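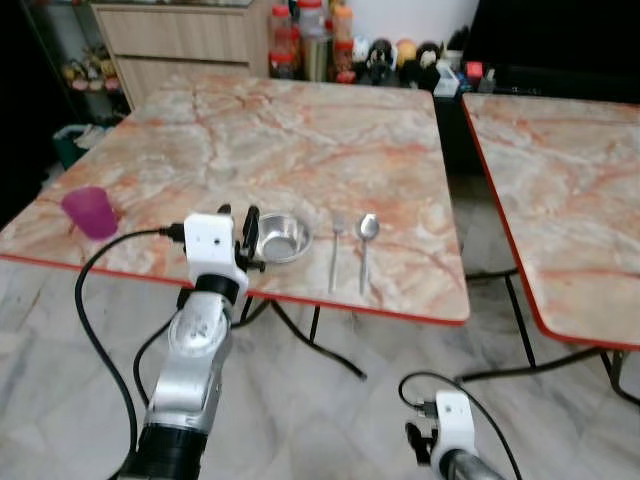

Colette Tessier wrote under the last post that a fork has no business in a place setting whose only dish is a bowl, and that the cup should go on the right, above the spoon. She has a point about the fork. I keep it in the set because dinner is sometimes noodles.

Search this blog Enter keyword

The cup stays on the left. I reach for it with my left hand while the spoon is in the right, and I have eaten this way since I moved to Listomville. Formal layouts assume more courses than I cook.

My rules for the small table are short. Handles point toward the chair. Fork and spoon lie parallel, fork on the left. The bowl goes down close to the near edge, which shortens the distance from bowl to mouth and keeps drips off my shirt.
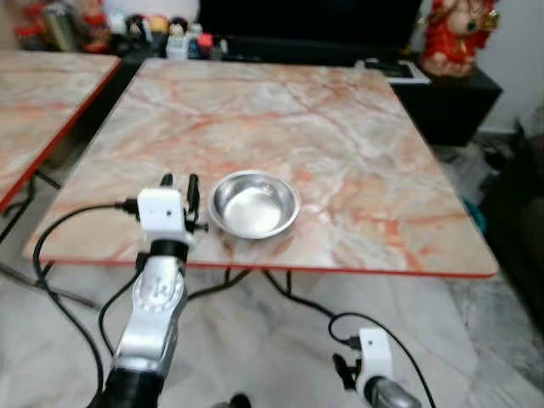

Steel bowl on the marble-patterned top.

I bought the bowl in November for 14, from a shop that also sold a ceramic one at 97. Ceramic holds heat longer and is quieter under a spoon. Steel is lighter and survives a drop onto tile - I have tested this more than once. For soup I fill it to around 377 ml and stop there, as a shallow bowl slops when it is carried any fuller.

The pattern on the tabletop hides crumbs well. I wipe along the red trim separately, with a corner of the cloth folded over.

Killian Hamel asked about placemats. I tried two kinds and went back to the bare table.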